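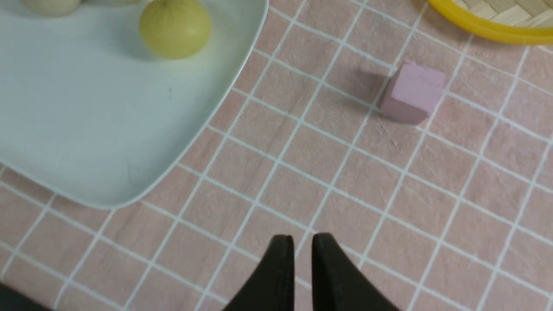
Plato blanco sobre mantel rosa a cuadros, con cesta de borde amarillo.

Inicio · Empleo · Talleres · Contacto

SE BUSCA PERSONA PARA PONER Y RECOGER MESAS

En Sitero montamos mesas para meriendas y luego, con menos público, las desmontamos. Son 5 horas cada Sunday no: domingo, en agosto, a 49 euros la jornada y merienda incluida. Pedimos pulso firme con los platos, paciencia con los manteles y cierta capacidad para devolver la fruta a su cesta sin comérsela. Alinear los cubiertos con la cuadrícula se valora; discutir sobre ello, menos.

Tres plazas. Escribir a Chrysoula Petridis antes de las siete de la tarde.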